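Print this page | E-mail this page
Reading time: 6 minutes
July
Posted by Jovita Contreras, Information Services Desk

Room Reservation Notices Sent in Duplicate and with Incorrect Start Times

Status: Closed, with one item carried forward
Service affected: Mollia room reservations, Esquivel Building
Reported by: Leopoldo Ponce, Office of Events and Facilities
Assigned to: Dayana Espinoza
Vendor contact: Apolinar Aguirre, Mollia support

Summary of the Report

The Office of Events and Facilities reported that staff members who reserved meeting rooms in the Esquivel Building were receiving two confirmation notices for each reservation. The first notice gave the correct start time. The second gave a start time one hour earlier. Both notices carried the same reservation number, and both contained a calendar attachment. Staff who accepted both attachments found two entries on their calendars for a single meeting.

Mr. Ponce noted that the wall displays outside the rooms continued to show the correct times. The reservation page also showed the correct times. The fault appeared to be limited to the notices and to any calendar entry made from them.

The Office asked that the matter be given priority, as the budget hearings were due to begin and most of the affected rooms had been set aside for them.

Log of Work

9:10 a.m. Ticket opened. The desk asked Mr. Ponce to forward both notices from one reservation with full message headers.

9:45 a.m. Headers received. The correct notice had been sent by the Mollia notice service. The incorrect notice had been sent by Astia, the mail relay that handled reservation messages before the move to Mollia. Astia was scheduled to stop sending reservation notices when the move was completed. It remains in use for parking permits and visitor passes and could not be shut down to stop the duplicates.

10:20 a.m. Ms. Espinoza reviewed the Astia outgoing queue. The queue held 300 messages, all of them reservation notices. Delivery of reservation notices was paused. Permit and pass messages were left running, and the Parking Office confirmed that its own messages were still going out.

10:35 a.m. Notice posted to the staff service page asking building users to rely on the times shown on the wall displays and to disregard any message from the old sender address.

11:30 a.m. Test reservation made in Room 8. One notice received, with the correct time. A second test reservation was made as a repeating meeting. One notice was received for the series, but the calendar attachment again showed a start time one hour early. This finding indicated that the duplicate notices and the incorrect times were separate faults, and the ticket was divided into Part A (duplicates) and Part B (incorrect times).

1:15 p.m. Mr. Aguirre joined by telephone. He asked for the regional settings of the building record and for one exported calendar attachment. Both were sent while he was on the line.

Part A: Duplicate Notices

When reservation records were copied from the old system, the forwarding rule that told Astia to send a notice was copied with them. The rule should have been removed before the records were loaded. Every record created or changed after the move was therefore announced twice, once by each service.

The rule was removed from the building record at 2:05 p.m. The paused messages were deleted after Mr. Ponce gave written approval. Messages that had already been delivered could not be recalled. The Office of Events and Facilities agreed to write to the organizers of the budget hearings directly.

Part B: Incorrect Start Times

The building record carried a fixed offset from standard time and did not follow the seasonal change. Single reservations made in Mollia took their time from the user's own settings and were correct. Repeating reservations, and every notice sent by Astia, took their time from the building record and were one hour early during the summer.

Mr. Aguirre recommended replacing the fixed offset with the named time zone. This change causes each future repeating reservation to be recalculated. To avoid a large number of update notices reaching staff during working hours, the change was held until 6 p.m. and notices were suppressed while it ran.

The recalculation finished in 15 minutes. Mr. Ernő Vida, who maintains the wall displays, compared them with the reservation page floor by floor and found no differences on the upper floors. On the ground floor, the display outside the project room had not refreshed and still listed a reservation that had been canceled. It was restarted from the management page and then showed the correct schedule.
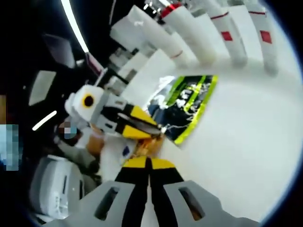
Mr. Vida also asked that the ground-floor displays be placed in the same refresh group as the others. They had been left in a separate group since installation, and their schedule is updated only once an hour. Ms. Espinoza made the change before leaving for the evening. The displays were checked again at 8 a.m. and were current.

Instructions for Staff

Staff members who accepted a notice from the old sender address should delete that calendar entry. The correct entry will remain. Please do not cancel the reservation itself in order to remove the extra entry, as this will release the room.

Organizers of repeating meetings should open the first meeting in the series and confirm the start time. If the time is incorrect, please reply to this ticket and include the reservation number. The desk will correct the series without releasing the room.

Outside guests may have received an incorrect time by forwarded message. The desk has no record of forwarded messages, and organizers are asked to confirm times with their guests.

Carried Forward

The Flellia catering form reads its delivery time from the calendar attachment and not from the reservation page. Orders placed from an incorrect attachment may be delivered an hour early. Mr. Ponce has asked for a list of open orders. A separate ticket has been opened for this item and assigned to Ms. Contreras.

Closing Entry

Mr. Ponce confirmed that no further duplicates had been reported by the Office and agreed to the closing of Parts A and B. Mollia support has closed the matching vendor case. Requests to reopen this ticket should be sent to the Information Services Desk with a copy of the notice in question.

Print this page | E-mail this page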